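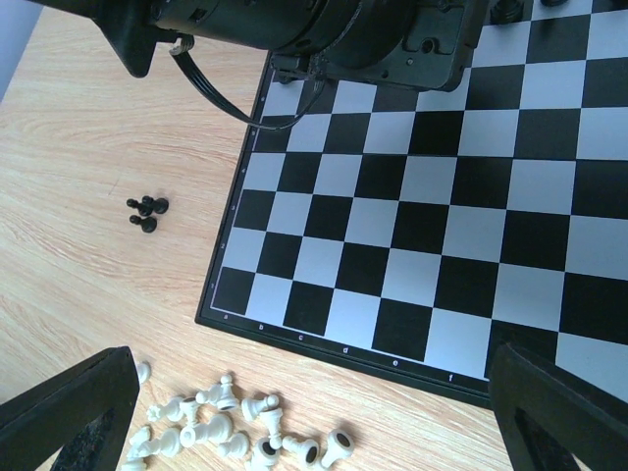 Bondska > Shop > Cards and Kits > The Morrison Conversation Deck

The Morrison Conversation Deck

For trainers, coaches, team leads and anyone who has to get a room full of quiet people talking before lunch.

Hello! If you've landed on this page you probably run workshops, or you've just been told you're going to (in which case, deep breath, you'll be fine). I put this deck together after years of scribbling questions on the backs of envelopes the night before a session, and losing the envelopes. I wanted something I could drop in my bag and trust. So I made it, and then people kept asking to buy mine off me at the end of the day, and now there's a shop. Funny how that goes.

The Morrison is a boxed set of question cards for groups and for one-to-one coaching. Each card has one question on the front and a follow-up on the back. I'm very fond of the follow-ups. Most people can answer a first question on autopilot ("What went well this week?" "Oh, you know, fine"), and it's the second one that makes them sit back and look at the ceiling for a bit. I love that moment. Give it time, please don't jump in!

What sort of questions?

Work ones, mainly. How people like to be told they've got something wrong. What they do when they disagree with the boss. Who they go to first when they're stuck, and whether that person knows it. There's a smaller group of cards on listening, which I use in pretty much every session I run, and a set for new managers that came out of a course I taught for Oseck. I've left out anything about childhood, money, health or faith. You can get to those in coaching if your client wants to go there, but they don't belong in a team meeting at nine in the morning.

A few real ones so you can judge for yourself:

"When did you last change your mind at work?" (Back: "Who did you tell?")

"What do people thank you for?" (Back: "What do you wish they'd thank you for?")

"Which meeting would you miss if it went away?" (Back: "And which one are you already skipping in your head?")

How I use it

In pairs, nearly always. Put 2 people together, hand them one card, and let the first person talk while the other keeps quiet. Then swap. I usually allow some 20 minutes for the whole thing, including a chat with the full group at the end where nobody has to share anything they don't want to.

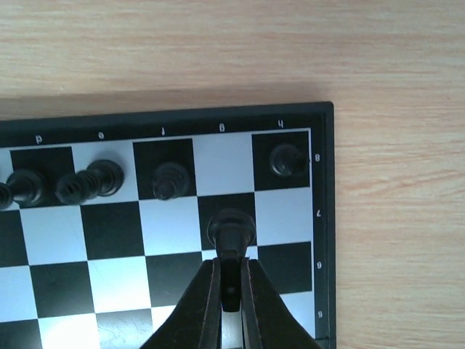
Try not to deal the cards out like a hand of poker. I did that at first and everyone spent the time reading ahead and planning clever answers instead of listening to each other. One card at a time, face up, and let people pass if they want. A pass goes back in the box and that's the end of it, no teasing.

For one-to-one work I do it a bit differently. I pick out a handful before the client arrives and let them choose. The one they push away is often the one we end up coming back to a month later (I don't say anything, I just make a note).

What you get

The cards, in a lift-off lid box
A fold-out guide with session plans for pairs, small groups and coaching
Blank cards for your own questions
A link to the printable handouts

The box is the larger size this time. The first batch came in a very snug little box that looked lovely and was a nightmare to get the cards back into, and I heard about it from plenty of you! The card stock is thicker too, with a matte finish, so you can write on the blanks with an ordinary ballpoint.

Item number: 424
Language: English
Print run: 2000

Questions I get a lot

Does it work online? Yes, pretty well. Read the card out loud, paste it into the chat, and send people off in pairs. Leave a little longer, because there's always someone whose sound isn't working.

Is it the same as the Flaltska deck? No, that one is for planning and goals, and it's more of a sit-down-with-a-pen kind of thing. A few people own both and start with the Morrison.

Can I use it with paying clients? Of course, that's what it's for. Please don't photocopy the cards and hand them out as your own, though.

Can I send it back? Yes, if the cards are still wrapped. Drop me a line through the contact form first and I'll send you the address.

Page updated Nov 13, 2018. Orders placed in November go out with a free set of extra blanks, while I still have them on the shelf.

Add to basket | Ask me a question | Back to Cards and Kits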